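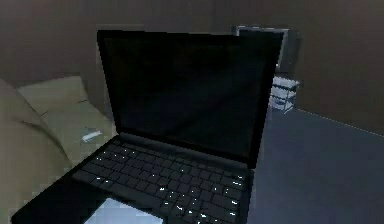 Credit: Lollham Letter picture desk

I gave up on my inbox in November. I don't mean that I stopped reading it -- I mean I sat down one evening, saw how much was waiting, and went and made a grilled cheese instead. Some of you have written to ask how the big clear-out went, so I'm giving it the whole slot this time.

Some background for new subscribers. I've had the same email address since college, and I've signed up for everything with it. Shoe stores, a seed catalog, a bus company I rode once in a city I don't plan to see again. Then there are the bills, the school stuff, and my mother, who sends each thought as its own message with the whole thing in the subject line. (Hi, Mom!)

I started out with a rule I borrowed from Engelbert Aigner, who used to run the front office at Nägeli when I temped there. Engelbert printed anything that needed doing and threw the rest away before lunch. I can't print at home, the ink costs more than my groceries, but I liked the throwing away part. So I picked 200 messages a day as my goal, and I deleted them with my coffee, before I let myself read anything new.

The first morning was wonderful. I sorted by sender and wiped out every shoe sale going back years, and I felt like I'd cleaned a garage. The second morning was fine too. By the end of the week I'd hit the hard layer, the stuff from actual people, and I slowed way down. You can't zip through old messages from friends. You open one to see if it matters and then you're reading about somebody's kitchen remodel and wondering if they ever got the blue tile.
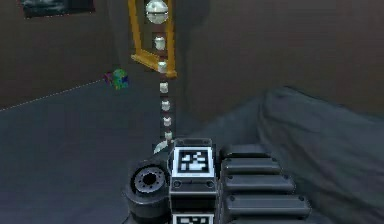

And then you want to write and ask, of course. I wrote to three people I hadn't talked to in ages, and two of them wrote back the same day, both with long, lovely, rambling letters that I now can't delete either. One did get the blue tile. She hates it!

What helped most was unsubscribing, and I wish I'd done that before anything else. I'd been bailing out the boat with the hose still running. I went down the list and got off 67 mailing lists in one sitting, with the radio on and a bowl of pretzels next to me. Most of them let me go with a click or two. Litonum wanted me to log in first, with a password I haven't known in years, so I marked it as junk and moved along. Ilon asked if I was sure, and then asked again on the next page, and then sent me an email to say they were sorry I'd left.

I also made folders, and I'll admit I went overboard. I had one for taxes and one for taxes I wasn't sure about. I had one called Later, and you can guess what happened to Later. I've since squashed everything down to 3 folders: Money, Family, and Keep. If a message doesn't fit in one of those, out it goes.

As of this morning, 20/01/2021, the inbox fits on one screen and I don't have to scroll. My sister says it'll be back to normal by spring and she may be right, she usually is. For now I check it after breakfast and again before supper, and I've taken the little red number off my phone completely. I miss it a bit, in the way you miss a noisy neighbor.

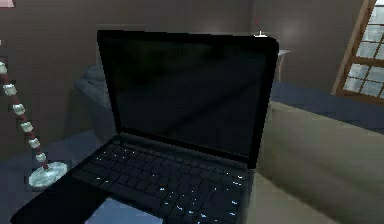
Your turn

Send me your own inbox tricks and I'll run the best ones next time. Keep them short, please -- I have to read them all, and then I have to decide which folder they go in.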